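Hand towel

A hand towel is a small piece of absorbent cloth used for drying the hands after washing. It is larger than a face cloth and smaller than a bath towel, and in most homes it is kept next to a washbasin, on a hook, ring or rail. Hand towels are made mainly from cotton, though linen, bamboo viscose, microfibre and blends of these are also sold.

The word is used loosely. In shops it usually means a looped cotton towel for the bathroom, while a flat woven cloth for the kitchen is called a tea towel or dish towel. A guest towel is a smaller or more decorated version put out for visitors.

Contents
1 History
2 Construction
3 Sizes and weights
4 Hanging and placement
5 Care
6 Hygiene
7 Regional customs
8 See also

History

Cloths for drying the hands are much older than the looped towel. In medieval and early modern Europe, long linen towels were carried to the table with a jug and basin so that diners could wash before and after eating. Linen remained the usual material in well-off households for centuries. It dried quickly and could be boiled, but it took up water slowly when new.

Looped towelling, known as terry, reached Britain in the nineteenth century. The idea is generally traced to Turkish weaving, and the name "Turkish towel" was common in English shops well into the twentieth century. Machine weaving brought the price down, and by the time piped water was usual in British houses the cotton terry towel had largely replaced linen at the basin.

Roller towels, made from a continuous loop of cloth hung over a wooden bar, were widely used in schools, railway stations and workplaces. They were later replaced in many public places by cabinet towels, paper towels and warm air dryers.

Construction

Terry cloth is woven with two sets of lengthwise threads. One set, the ground warp, is held tight and forms the base of the cloth. The other, the pile warp, is kept slack so that it rises in loops when the crosswise threads are pushed forward. The loops increase the surface of the cloth and so the amount of water it can hold.

Most terry has loops on both faces. Where the loops on one face are sheared, the result is velour, which feels smoother but soaks up less on the cut side. Longer loops hold more water and take longer to dry. They are also more likely to catch and pull.
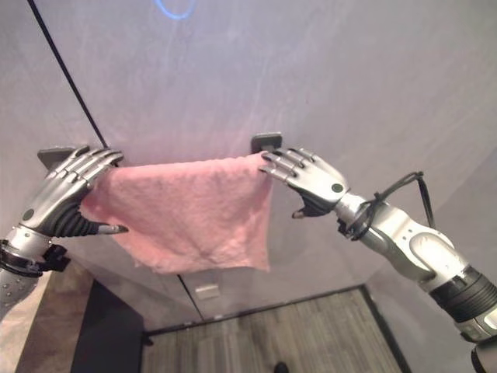
Cotton with long fibres gives a stronger yarn that sheds less lint. Yarn may be twisted tightly, which makes a firm and hard-wearing towel, or left with little twist, which makes a softer one that wears out sooner. Many towels have a flat woven band near each end, called a border or header. This band often shrinks more than the looped part and can make an older towel pucker.

Waffle weave is a common alternative to terry. It has no loops, and its surface is made up of small raised squares. Waffle towels are light, pack flat and dry quickly, and are often chosen for small bathrooms with poor airflow.

Sizes and weights

There is no single standard size. British hand towels are usually about 50 cm wide and between 80 and 100 cm long, and guest towels are often 30 by 50 cm. Makers do not always follow the same names, and a towel sold as a guest towel by one may be close to a hand towel from another.

Weight is given in grams per square metre, shortened to gsm. Towels of 300 gsm are thin, dry quickly and are common in gyms. Those between 400 and 600 gsm are usual at home. Heavier towels feel thicker but need more space and warmth to dry between uses.

Hanging and placement

A hand towel is normally hung within reach of the basin so that water does not drip across the floor. Rails allow the cloth to be spread out, and this is the quickest way for it to dry. Rings take up less wall but hold the towel in folds. Hooks are the simplest fitting and can be used with a loop sewn to the edge or the corner of the towel.

In her household manual The Washstand and After, Tomoyo Amano advises fixing the rail to one side of the basin, away from the taps, at the height of a bent elbow. She suggests a second, lower hook where there are young children. Minoru Maruyama, writing on small Japanese bathrooms, prefers a short rail on the inside of the door and notes that a towel hung over a counter tends to pick up splashes along its lower edge.
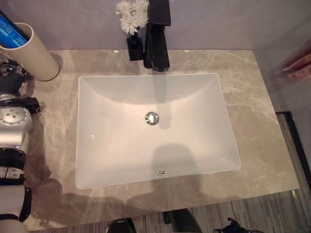
A rectangular undermount sink set in a marble countertop, with a matte black faucet.

The shape of the basin has some effect on how much work a towel has to do. Shallow basins throw more water on to the counter, and many people use the hand towel to wipe it up. A separate cloth for this is usually recommended, as soap and limescale left on the counter make a towel stiff.

Care

New towels are often coated with a finish that makes them feel soft in the shop. This finish repels water, and one or two washes are needed before the towel dries well. Fabric softener has a similar effect if used often. It leaves a film on the loops, which can usually be removed by washing the towel without softener a few times.

Cotton hand towels are commonly washed at 40 or 60 degrees. Dark colours may lose dye in the first washes and are best kept apart from pale ones. Shaking a towel before hanging it out lifts the loops and reduces stiffness. A pulled loop should be cut level with the others, as pulling it may open a line in the cloth.

Old towels are often cut up for cleaning rags. Some animal shelters accept them as bedding.

Hygiene

A damp towel shared by several people can carry bacteria and some viruses from one person to another. The risk is higher when hands are poorly washed or when the towel stays wet between uses. Household advice differs on how often to change a hand towel, but every two or three days is common, and more often if someone in the home is ill.

Separate towels for each person reduce the problem. Some families use a different colour for each member. In kitchens, towels used for hands should be kept apart from those used for dishes, and neither should be used to wipe up juices from raw meat.

Regional customs

In Japan many people carry a small square towel for use in public washrooms, where dryers or paper may not be provided. The tenugui, a long strip of thin printed cotton, is an older form that is still used for drying hands and for wrapping objects. Its short ends are left unhemmed so that they dry quickly.

In parts of eastern Europe, long embroidered linen towels are used at weddings and to present bread and salt to guests. These are mostly kept for display and are rarely used to dry the hands.

See also

Bath towel
Face cloth
Tea towel
Terry cloth
Towel rail
Washbasin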